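Home Essays Archive Contact

Label the cord, not the drawer

Last updated 12/01/2025

Most offices keep a store of spare cords. Most of those stores are sorted by where a cord was put down last, and the label, if one exists, is on the drawer. My position is that the label belongs on the cord, at both ends, and that it should state a rating and a length before it states an owner.

A detachable power cord has a plug, a connector, a conductor size and a length. The plug and connector are easy to check by eye. The conductor size is printed or molded somewhere on the jacket in small characters, often black on black, and that is the value that decides whether the cord may be used on a given load. A cord that fits a socket can still be too light for the equipment behind it. Mechanical fit is a weak test, and it is the only one most people apply.
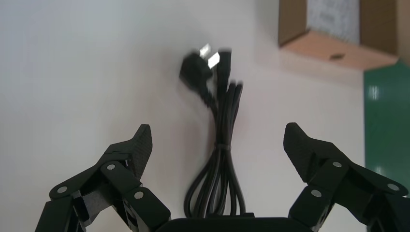
Rocío Godoy disagrees. She wrote to me in June that a labeling rule adds work at the one moment people have no time for it, and that it would be cheaper to buy a single heavy grade of cord and throw out everything else. Then any cord is safe anywhere and the label has nothing left to say.

I take the point about timing. Her purchasing argument works for a site that buys its own cords, and few do. Cords arrive in the carton with the equipment, in whatever grade the manufacturer judged sufficient. The Bañuelos office followed the single-grade rule for 2 years and still had mixed stock at the end of it, with light cords coming in alongside every monitor. Sorting at the door is labeling under another name.

The same reasoning carries over to data cables, with lower stakes for safety and higher ones for wasted time. A USB cable may carry power only, or power and slow data, or the full set.

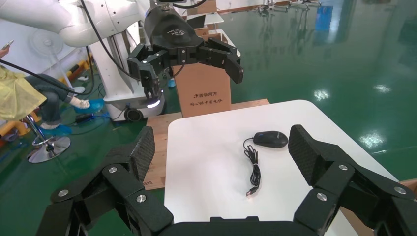

Two cables with the same ends can differ in all of this, and the user finds out when a transfer stalls or a device refuses to appear. The usual response is to try another cable from the same drawer, then put the failed one back. Faulty stock is in this way preserved indefinitely. A tag with a test date would break the cycle, as would a pair of cutters kept next to the drawer.

Storage products do not fix this. Nivness sells a divided tray and Starora a hanging rack, and both keep cables from tangling, but a tidy cable of unknown rating remains a cable of unknown rating.
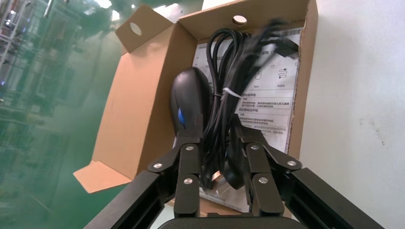 Identification has to survive the container. Tags are lost, bins get tipped into other bins, and an office move undoes whatever order the shelves had. Put two bundles of black cable over an open cardboard box and nothing about the box says what either one is for. If the information travels on the jacket, the box can be any box.

Cost is the objection I hear most. The Sivex stockroom tagged 360 cords with printed wrap labels, one at each end. The job used one roll of 800 and left 80 spare. I would call that affordable.

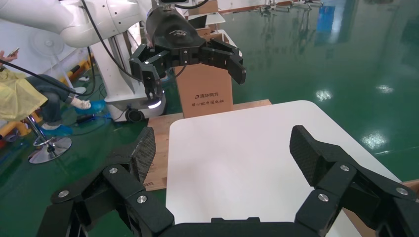
What the label should say

Rating first, in amps. Length second. Date of last test third. Department name last, in smaller type, or left off. Place the label 4 inches from the end so that it clears the strain relief and can be read with the plug seated. Wrap labels with a clear overlaminate hold up better than flag labels, which catch on desk edges and tear.

Color coding is acceptable as a supplement. It fails as the main system once the person who chose the colors changes jobs.

We use cookies to remember your reading preferences. Accept Decline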